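首页 课程 讲义 作业 资料下载 联系

仓储与物料管理 第7讲 小件物料的存放、编码与领用
任课:Adeel Jadoon
讲义更新:8/9/19

上一讲讲到托盘和整箱物料,这一讲讲小件。小件指单手能拿起、单价通常不高、但种类很多的物料,例如紧固件、接插件、线材、垫片、标签、胶带。许多企业的账面差异集中在小件上,金额不大,查起来费工时。考试范围包括第一、二、四、五节,第三节只要求理解。

一、小件为什么容易出差错

1. 计量单位不统一。采购按盒买,仓库按包收,车间按个领。线材更麻烦,买进来按卷,发出去按米,剩下的一段既不成卷也没有量过。换算关系如果只存在保管员的脑子里,换一个人账就接不上。

2. 外观相近。公制和英制螺钉放在一起,肉眼很难区分。材质不同、尺寸相同的垫片也是如此。相近物料不应放在相邻格位,这一条很多教材写得很简略,实际布置库位时要专门检查。

3. 领用手续比物料本身贵。如果为了几个螺母填三联单,操作人员会一次多领,剩下的放进抽屉。抽屉里的存量不在账上,下次缺料时又重新采购。

4. 退料没有出口。拆开的包装、剪剩的线、试装后拆下来的零件,如果没有规定退到哪里,最后都会留在工位上。

二、编码

编码的目的是让一种物料只有一个名字。编码规则常见两类:有含义编码和流水编码。

有含义编码把类别、规格、材质写进编号,看到编号大致知道是什么。缺点是位数长,类别一旦调整,旧编号就会与新规则冲突。流水编码只保证不重复,位数短,但离开系统查不到含义。中小企业多采用折中办法:前两位表示大类,后面用流水号。

课堂案例用的是Clivum的编码表。该公司早期的编号长达14位,保管员手写标签时经常漏位,后来改成8位,大类放在最前,规格放到系统的描述字段里。改码期间新旧标签并存,收货时两种编号都能查询,旧编号只许出库,不许入库。请同学们注意最后这一句,它决定了旧编号什么时候可以停用。

描述字段也要有固定顺序。推荐写法是“名称—规格—材质—颜色—包装单位”。同一种线,有人写“橙色细线”,有人写“线(橙)”,检索时会当成两种物料,盘点时就会出现一种有账无物、另一种有物无账的情况。

三、容器与工位存放

小件容器分为周转盒、斜口盒、分格盒和抽屉柜四种。选用时先看取用频率,再看物料的形状。

斜口盒适合高频取用,手可以从正面伸入,缺点是容易落灰。分格盒适合种类多、每种数量少的情况。抽屉柜防尘最好,但一次只能开一层,不宜放常用件。周转盒用于仓库与工位之间的往返,颜色可以用来区分状态,例如绿色表示合格,黄色表示待检,红色表示不合格。颜色的含义必须全厂一致,并且贴在看得到的地方。外来供应商的盒子颜色与本厂规则冲突时,应先换盒再上架。

线材散放时会互相缠绕,短线可以放盒,长线应当绕盘或者用扎带分束。剪下的余料另放一格,标明最短可用长度,低于这个长度的按废料处理。

工位台面上的物料应当限定在当班用量之内。台面划分为作业区和待用区,工具固定在边沿或侧面,中间留给正在加工的零件。底板宜选浅色、不反光的材料,小件掉落后容易找到。

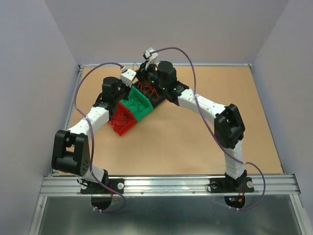
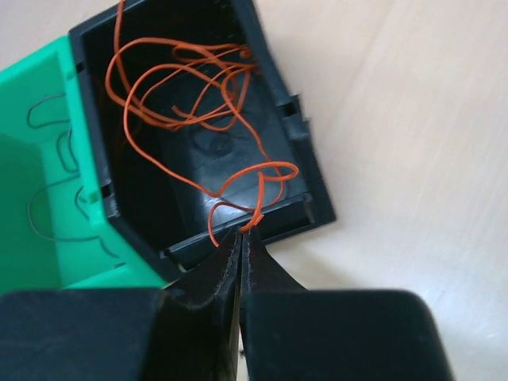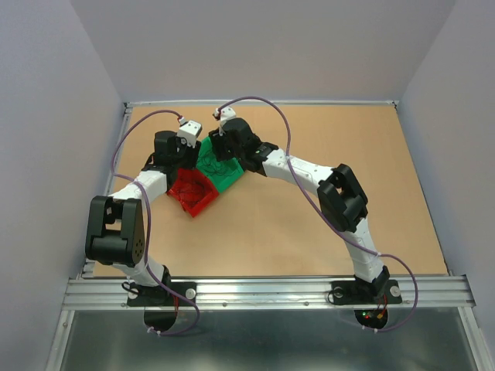
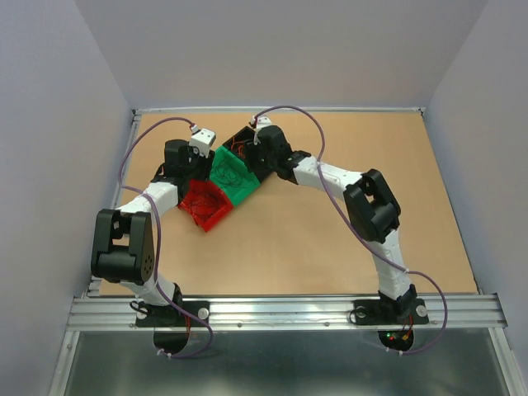 图3-1至图3-4 同一处工作台;其中图3-2为绿色塑料盒及盒内的橙色细线

四、领用与补货

(一)双箱法

每种物料准备两个同样的盒子,前后放置。先用前面一盒,用完后把空盒放到回收架,同时把后面一盒移到前面。补货人员定时收空盒,按盒上标签补满后送回。操作人员不需要填单,补货信号就是空盒本身。

每盒数量按下式确定:

每盒数量=日均用量×补货周期×(1+安全系数)

例:某种垫片日均用量20个,补货周期7天,安全系数取零,则每盒装140个。若供应不稳定,安全系数要单独估计,不能凭感觉把盒子换大。盒子换大后工位占地增加,盘点的时间也跟着增加。

双箱法不适用于以下物料:有保质期的胶和漆、单价高的芯片和传感器、需要按批次追溯的安全件。这几类仍应逐笔登记。

(二)寄售

供应商把货放在企业仓库,用多少结算多少。课堂讨论材料中,Promico与Nasrallah签的就是寄售协议,争议出在盘亏由谁承担。协议只写了“双方协商”,没有写盘点时点,也没有写谁有权进入货架区。请结合上一讲的责任划分,指出至少应补充哪几条。

(三)领用权限

权限过严,车间会私存;权限过松,账目失真。可以按金额分级:低值件开放取用,中值件由班组长登记,高值件由仓库发放。分级表每年复核一次,涨价较多的物料要及时调级。

五、盘点

小件不宜每次逐个清点。常用方法有称重换算、整包计数和抽样。

称重换算要先测单件重量。取样件数太少时误差会被放大,一般取20件左右称总重再求平均,不同批次应重新测。容器皮重要写在盒子上,更换容器后同步更改。表面带油的零件称重误差较大,应先擦净,或者改用整包计数。

整包计数的前提是未开封的包装不拆。已拆开的一包单独记数,用完之前不许再拆第二包。

循环盘点比年终一次盘点容易执行。A类物料每月一次,B类每季一次,C类每年一次。8月是多数企业检修和清库的时间,可以把C类安排在这个月。盘点人与保管人应分开,盘点表上不印账面数量,防止照抄。

差异处理的顺序是:先复盘,再查单据,最后查换算关系。三步都没有找到原因的,按规定金额报批后调整,调整单上写明“原因不明”,不要随便编一个理由。同一物料连续出现原因不明的差异时,应检查它的计量单位和相邻格位。

作业

1. 为下列物料写出规范的描述字段:黑色尼龙扎带、M3不锈钢内六角螺钉、橙色细线。规格不足的部分自行补充,并注明是自行补充。
2. 某接插件日均用量14个,补货周期8天,安全系数取零,求每盒数量。
3. 阅读Varkon案例,说明其分格盒为什么改成斜口盒后盘亏反而增加。答案不超过一页。

案例全文见资料下载页,打印版放在教学楼资料架上,请勿带走。

相关讲义
第5讲 库位规划与动线
第6讲 托盘与整箱物料
第8讲 收货检验与待检区
附录 物料大类代码表
附录 盘点表样张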